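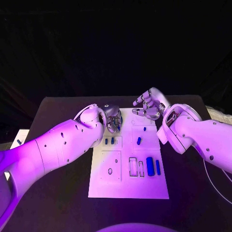 Figure 1. The task board on the table under violet light, with the blue pegs at its upper left.

Task Board Layout and Part Placement
Matvii Prokopenko and Lukian Hordiienko
Project report, Tunley workshop course

1. Purpose
The project set out to design a board on which small parts can be placed, removed and placed again in a fixed order. Earlier boards used in the course were crowded, and students who worked with them often reached for the wrong part. The present board was planned in August and divided into separate areas, so that each group of parts has a place of its own.

2. Materials and layout
The board is white and rectangular. Raised plates and recessed areas divide its surface, and a small square plate carries two short blue pegs, set upright side by side. Blue was chosen for the parts because it stands out well against white – an earlier gray set, ordered through Endico, was returned. The total cost of materials was 405 dollars, which remained within the allowance given by the department.

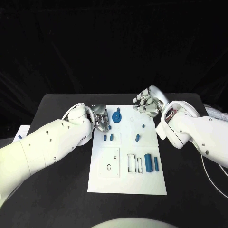 The table was covered in black and a black curtain was hung behind it, so that the outline of the board would remain clear from every seat. The round disc with the knobbed extension required the most revision. Its first version was difficult to grip at the edge, and the drawing was changed five times before the shape was accepted.

3. Records
Each placement was entered in a shared log under the name of the part and the area of the board. The log holds 3,317 entries, of which roughly 104 were set aside as incomplete. Entries for the pegs were kept on a separate sheet.

4. Further work
The authors recommend that the plates be labeled on the underside and that a spare set of pegs be stored with the board. A second layout, named Correa in the course files, is in preparation and will use the same table.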